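Notebook, Performance Analysis Workshop
Estari football club, Nadberg training ground
Entry of 7 Jul 2026
Entered by S. Hagedorn

Contract-year workload review, continued from the May entries.

The match files for last season have now been merged with the training files. The merged set holds 287 sessions for the first-team squad. Two sessions from the winter camp were recorded twice under different names, and the duplicates have been removed. Mr. Masilela checked the remaining entries against the coaches' attendance sheets and signed the printed list, which is in the gray binder.

The sporting director has asked for a workload summary on each player whose contract ends next summer. The summary is to cover minutes played, high-speed distance and days missed. It is not to include any opinion on whether a player should be kept. Staff are reminded that questions from agents go to the club office and are not answered from this room.

Ruppert's minutes were wrong in the first draft. The old sheet gave her 705 minutes in the second half of the season but left out the cup replay, in which she came on at the interval. The corrected total will be entered once Ms. Nasrallah has the referee's report for the added time. Until then the cell stays blank. Please do not fill it from memory.
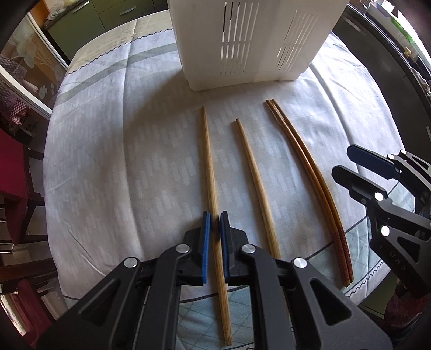
High-speed distance remains the weakest part of the review. The Faden vests were replaced in May, and the new units use a different speed threshold from the old ones. Figures from before and after the change cannot be placed in the same column. Mr. Javier proposes to run the older raw files through the new threshold and to keep both results, clearly labeled. This was agreed. He has started with the goalkeepers, where there is least to go wrong.

Days missed: the medical department counts from the day of injury, the coaches from the first session missed. Nine entries differ for this reason. The medical count will be used throughout - the coaches' count may be given in a footnote if they ask for it.

Kohlhase software: the update closed the export window twice while the season file was open. No data were lost. Save before exporting, and export one player at a time.

Still open:
Referee's report for the cup replay (Nasrallah)
Old vest files, outfield players (Javier)
Footnote wording on days missed (Hagedorn, with the medical department)
Spare chest straps to be ordered, medium size only

The draft summaries are in the shared folder under "contract review". They are read-only until the minutes have been corrected. Mr. Masilela holds the editing rights.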